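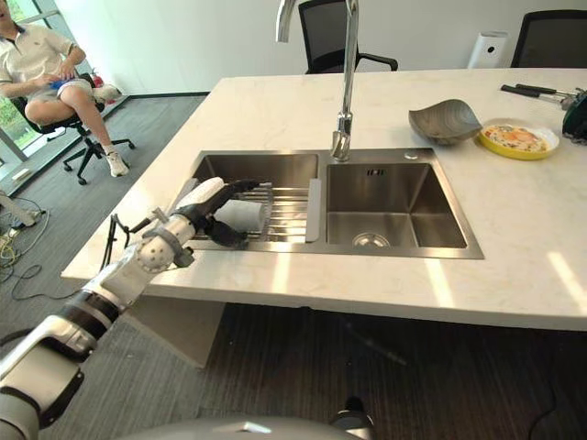

4. Sink and counter set-up, Losen grasp planner

Read section 3 first if the arm is not homed. You need Thakur runtime build 997 or later on the robot and the Landuno console open on a laptop. Wired link, no wifi.

4.1 Start the planner

1. Power on the arm, wait for the Ready line in the console.
2. Open a terminal on the robot PC and start the planner service. It listens on port 2169. If the port is taken, an old session is still up - kill it, start again.
3. In Landuno, Scene > New > Counter. Pick "sink, two basins".
4. Check joint states are moving in the left panel. Frozen numbers = no link, go back to step 1.

CAUTION: hand on the stop button the first time a new scene runs. Every time, not just the first day.

4.2 Build the collision map

1. Head camera to look-down preset. Press Capture.
2. Draw keep-out boxes. Faucet needs its own box, full height plus margin. Spout too, the planner will happily route the forearm under it otherwise.
3. Mark the divider between basins as solid.
4. Dish rack: set to "support surface", NOT obstacle. Set as obstacle and every grasp on the rack gets rejected with error 7.
5. Save the map. Not saved automaticaly.

Note: stainless steel and direct sun both leave holes in the depth image. Turn on Fill Gaps, or pull a blind down and capture again. Do not draw over the holes by hand, the boxes drift after a re-capture.

Note: people and chairs behind the counter are dropped by the far clip. Default 900 mm, leave it unless your counter is deeper.

4.3 Teach a grasp on the rack

1. Select the object in the head view. White on steel segments badly - if the mask leaks into the rack, add a negative click on a rod.
2. Choose Wrap, thumb under. Pinch slips on round items.
3. Preview. Watch the wrist cable in the preview, it is not in the collision model.
4. Run at low speed. Stop at contact, check finger currents, then Close.
5. Save pose with a name you will recognize later. "test2" is not a name.

4.4 Wrist camera check

Do this after any change to the hand or the mount.

1. Switch the view to Wrist.
2. Hold something with plain shape close to the lens. Edges soft up close is normal, the focus is fixed.
3. Look for robot parts in view. Anything that belongs to the arm has to be covered by the self mask, otherwise perception reports it as an object and the planner tries to avoid it.
4. Open Mask > Edit, paint the arm parts, Apply.
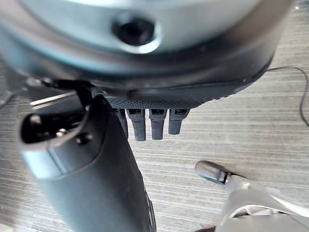

Wrist view, light arm segment at lower right. Paint it up to and including the dark tip.

5. Move the wrist and re-check, teh mask has to follow the joints. If it stays put, the URDF is stale, reload it.

Still getting error 7 with the rack set right? Send the log and the saved map to Ramesh Rathore at Initthorpe. Both files - the log alone is no use.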